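The Flat Blue Circle

Dough at the desk is a thing now. Play dough, modeling clay, salt dough from the pantry, whatever's soft. Gradura, the hobby-room people in Lekota, put 105 kits on a shelf last December and had to reorder by lunch. So, a quick guide. Very quick, deadline's at 7.

First: the surface. Big tray. Bigger than you think. A rim helps, crumbs stay put and you can carry the whole mess to the sink. Dark color if you've got the choice, bright dough shows up and so do the bits you missed. Skip baking parchment, it wrinkles and the wrinkles print.

Second: warm it up. Two minutes in the hands, more if the tub's been in a cold closet. Ball first, always a ball. A lump goes in crooked and comes out crooked.

Then the rolling. Short plain wooden pin, no handles needed. Start in the middle, go out, lift, quarter turn, go again. Don't lean on it. Most first tries come out more potato than circle and thats fine. Cracks at the edge mean dry dough: wet a fingertip, rub, fold, start over.

Edges. People fuss over edges. The Rullisska kit comes with a cutter ring if you want them clean, Clindinent sells one too, 19 for the set. I leave mine wavy. Looks like somebody made it.

Blue, flattened, and the wood next to the blue: 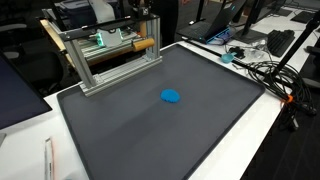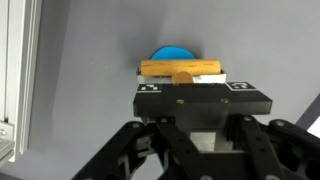 Storage, last thing. Airtight tub, a damp paper towel under the lid, one color to a tub or you you'll own brown by spring. Wipe the pin, never soak it, wood swells. Tray gets a rinse and stands on its side to dry. A disc you like can stay out overnight on a rack, flip it in the morning. Salt dough wants longer, two nights at my place.

3000 shares | 3 comments

deskpotter: Quarter turn fixed mine. Was just going back and forth like an idiot

mollusk_lane: does the damp towel not go moldy??

greenkettle: Change it every week. Also wavy edges forever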